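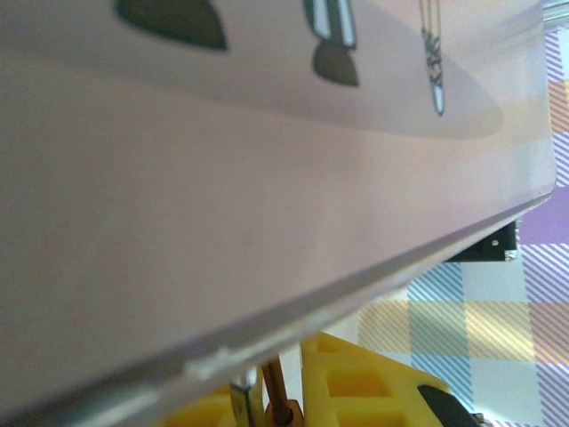
Packing cell, wrist-mounted grippers: what changed for the people on the line
Posted by rgrasso_pack, January

Since the arms went in at Bandport we run 130 cartons an hour on the printed goods side, up from 100. Headcount is the same. Two packers moved to infeed and one to inspection. I'm looking for numbers on rework from anyone with a similar setup.
– Raffaele Grasso

Tasen61
What's your reject criterion on flat boards? Ours was written for hand packing, and the packers applied it by feel. Once inspection was a separate station we had to write down what counts as a worn edge. Small scuffs and flecks along the rim pass. Anything on the printed face fails.

mrezende
Same headcount on paper. Our packers used to rotate through four jobs a shift and now they rotate through two. Wrist complaints went down, neck complaints went up. I'd log both before calling it neutral.

rgrasso_pack
We do rotate, every 20 minutes between infeed and inspection. No neck data. Edge criterion is close to yours, except a chip at the front edge goes to a second look.

linekeeper
20 minutes is too short. You lose a carton or two at each handover and the inspector never settles. We went to an hour.

mrezende
Disagree. Detection on pale boards drops well before the hour, at least under our lights. Check your late misses.

Tasen61
Who clears the faults? At Vastosport it was maintenance only and the operators stood waiting. They trained the operators on gripper resets and gave them the pay grade for it.

rgrasso_pack
Operators clear, maintenance changes the fingers. Pay grade is still open – it's with the plant manager.

linekeeper
Then get that settled before you post throughput.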